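We got back from Clistosska three days ago and I still have sand in the zipper of my backpack, so before the laundry takes over I want to get down why I loved our hotel so much!

We stayed at the Cevier, a small place on the hill above the harbor with 24 rooms and an elevator that takes its sweet time. Rebecca Monti, who I've traveled with since college, found it after our first booking fell through in July. I was ready for a plain room near the bus station. What we got was a corner room on the third floor with two windows, real hooks on the back of the door (why do so few hotels have hooks?), and a shower with enough pressure to rinse out a whole day of salt water.

Breakfast runs until 11, so you can sleep in and still get eggs. The flatbread comes from Ambaye, the bakery at the bottom of the steps, and it goes fast, so go early at least once. I had mine with honey and soft white cheese every single morning and I regret nothing.
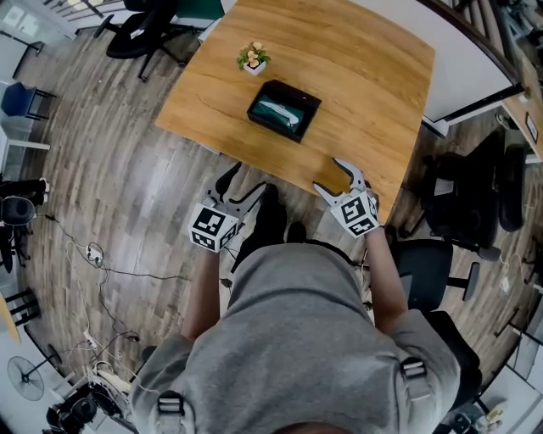
The rooms facing the water are the ones to ask for, and they cost 12 dollars more a night than the ones on the street. Worth it! You hear boats, gulls, and a little kitchen noise from the terrace, and it all quiets down by ten. There's a desk, too, if you have to get some work done, but I'd take the laptop downstairs. A square wooden table is my favorite kind to travel with, as it were: room for a map, two coffees and somebody's elbows on the other side. Pack a sweatshirt, a gray hooded one like that would be perfect, as evenings up on the hill get cool even after a hot afternoon.

Wubit Demissie at the front desk drew us a walking route to the Ederer lighthouse on the back of a breakfast menu. It's uphill going out, mostly shade coming back, and there's a stand near the top selling lemon ice. We did it twice. The second time we took the lower path and came out behind the fish market, where Rebecca bought a hat she will never wear at home.

A few practical bits. Parking is on the street and it's tight, so come by ferry if you can. The Wi-Fi was fine in the room and great on the terrace. Bring small bills for the harbor bus. And if you're staying more than three nights, ask about the weekly rate when you call, because it isn't on the website.

We've already put our names down for next October, same corner room, and this time Rebecca's sister is coming too.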